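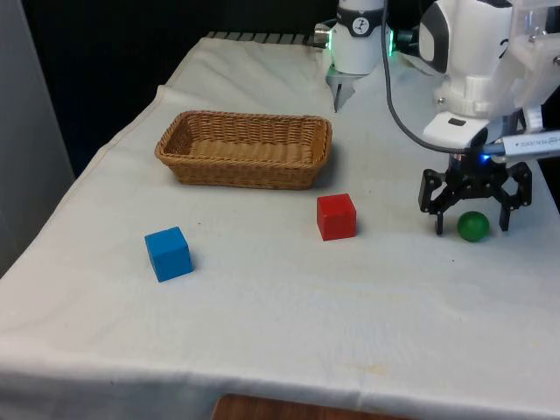 Why teach a robot by remote control when you could just write a program for it?

A program is fine if the part always comes in the same way up and in the same spot. Most of the jobs people ask for now are not like that, and for those it is quicker to have a person do the task through the arm many times over and let the software learn from the recordings.

That is how Evanthia Vrettos puts it when we sit down in her office at Fudeo, where she runs the group that collects demonstrations. She has been doing this work for five years. Before that she programmed packing lines, and she still speaks well of them.

"I have nothing against a fixed program," she says. "I wrote them for a living. But I once spent a whole April on a job where the boxes came in slightly bent, and each kind of bend needed its own fix. By the end I had a program that only I could read."

Her group uses two ways to show an arm what to do. One is to take hold of the arm and move it through the task by hand, with the motors set so that it gives way. The other is to sit at a controller and steer it. The in-house software for both is called Kneath. It records the joint positions, the gripper and the camera views, all on the same clock.

Vrettos likes guiding by hand for teaching new staff, because they feel right away where the arm is stiff and where it runs out of reach. For data she mostly prefers remote control.

"When you hold the arm, you are in the picture," she says. "Your sleeve is there, your hand is there. Then you ask the robot to do the task alone and the sleeve is gone. It also means you are looking with your own eyes. At the controller I can make people work from the camera views only, and then they find out what the robot can't see."

The tasks sound simple. Pick up a block and put it in a basket. Pick up a ball and do the same. The operator does it, the objects are moved to new places, and the operator does it again. One set is 2000 demonstrations, and the group splits it between four operators so that the software does not pick up the habits of a single person.
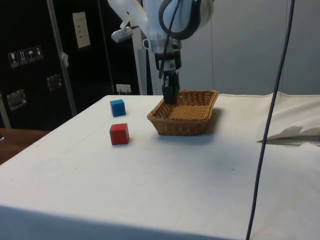
"People have very strong habits," Vrettos says. "One of ours always comes in from the left. Another stops over the object for a second before going down - every time, even when there is no need. If you train on that person alone, the robot stops for a second too. It has no idea that the pause means somebody was thinking."

She asks new operators to do three things. Keep moving, even if slowly. Don't change your mind halfway unless you have to. If you miss, carry on and recover in the same recording, and don't throw it away.

The last one took her a while to accept. In the first year the group deleted every attempt with a mistake in it, and what they got was a robot that worked well until it was slightly off, and then did nothing useful.

"It had never seen anyone get out of trouble," she says. "We only kept the perfect ones. So it would close on air next to the block and then lift and go to the basket as if it had the block. Now we mark the misses but we keep them."

I ask about the controllers. The group started with a Steron handset, a two-handed unit with a trigger for the gripper, and moved to a Covar last year. The Covar follows the operator's wrist more closely, she says, but it is heavier, and nobody is allowed to work with it for more than an hour at a time. The Steron is still in use for training and for tasks where the gripper only has to point down.

"You can tell when someone is tired," she says. "The paths get shorter and they start to clip things. The rim of a basket is the classic one. They lift a bit less each time until they hit it."

There is still a lot the recordings don't carry. An operator steering the arm does not feel how hard the fingers are pressing, and has to judge it by eye. With a wooden cube that doesn't matter much. With a ball it can roll off before the fingers have closed, and with anything soft it is a real problem. Vrettos would like to have force feedback in the controller, and has a request in for it. She has had the request in for some time.

Her other wish is for better notes. Each session has a text field where the operator can write what went wrong, and most of them leave it blank. "I get 'ok' or I get nothing," she says. "Then eight weeks later I am watching recordings to find out why one afternoon is different from all the others."

She has another session to set up after lunch, with the same objects in new positions, and she wants to run the first few herself.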